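About Mustitz Creator Management

Mustitz is a management and production company for people who make video for the internet. We represent on-camera talent, negotiate sponsorships on their behalf, and operate a small production department that assists with filming, editing and publishing. Our clients work in comedy, music covers, cooking, product reviews and family programming.

The company was founded by Dinesh Mathew, who continues to serve as managing director.

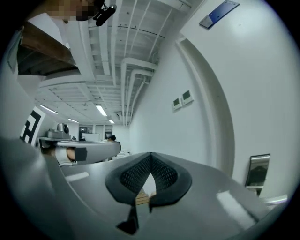
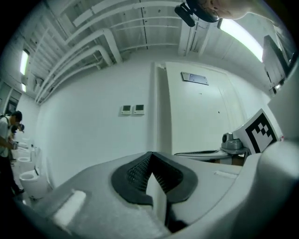
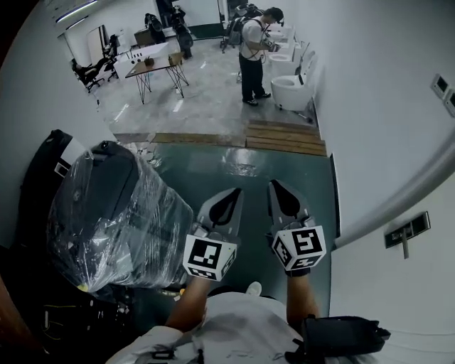

Our History

Mustitz began as an editing service. Mr. Mathew had cut video for several local performers, and many of them brought him questions that had little to do with editing: whether a contract was fair, how a song could be licensed, what to charge for a mention at the start of an episode. The management department was established to answer those questions properly, and it is now the larger part of the company.

In its second year Mustitz acquired Farov, a music clearance business, whose staff joined us and still handle rights requests for all clients who perform cover songs. Farov keeps its own name in correspondence with publishers. The editing service continues under the Mustitz name and accepts outside work when the schedule permits.

What We Do

Talent management. Each client is assigned a manager and an assistant manager. The manager is responsible for contracts, scheduling and long-term planning. The assistant manager handles daily correspondence, including mail from viewers where the client has asked us to receive it.

Sponsorships. We review every offer before it is presented to a client, and we present every offer that meets the client's written preferences. A client may decline any offer without giving a reason. Paid placements must be disclosed to viewers in the video itself and in the text that accompanies it.

Music rights. Clients who wish to record a cover should submit the title, the name of the songwriter if known, and the planned publication date. Farov will confirm which licenses are needed. Recordings should not be announced until that confirmation has been received in writing.

Production. Our editors work from the client's own footage or from footage recorded with our assistance. The client retains final approval of each cut.

Our Programs

The Ferreira Fellowship supports creators who are in their first years of publishing and who do not have management. Fellows receive five months of editing help and regular meetings with a member of our staff. They are under no obligation to sign with Mustitz afterward, and several have gone on to work independently or with other firms. We received 1,938 applications for the most recent round. Two fellows were selected. Applications for the next round open in December.

Oven is our in-house series, in which two creators who have never worked together are asked to plan, record and publish a single video. Participants are drawn from our client list and from past fellows. The series takes its title from its first episode, a baking challenge, and the name was kept when the format grew to include songs, sketches and reviews.

Working With Minors

A number of our clients are under 18 or regularly feature younger brothers and sisters. In these cases a parent or guardian is party to every agreement and must be present during any recording we assist with. School hours are protected in all schedules. Earnings are paid in accordance with the law of the state where the client lives, and we ask families to obtain independent advice before signing. We do not publish the home town, school or daily routine of any minor, and we ask the press to observe the same rule.

Our Staff

The company is organized into three departments: management, rights and production. Department heads report to Mr. Mathew and meet with him weekly. Most of our managers previously worked in music, radio or local television. New employees spend their first weeks with the rights department regardless of the position for which they were hired.

Representation and Inquiries

Creators seeking representation may write to the management department with a link to their channel and a short account of their work. There is no minimum number of subscribers. We reply to all letters, although a reply may take several weeks. Please do not send original recordings, costumes or gifts, as we are unable to return them.

Brands and agencies should direct proposals to the sponsorship desk and name the client concerned. Proposals addressed to no particular client will be held for two weeks and then closed. Requests for interviews are passed to the client, who decides whether to accept.

Mustitz does not sell subscribers, views or comments, and does not work with businesses that do.

Page last revised Saturday, November 3, 2018.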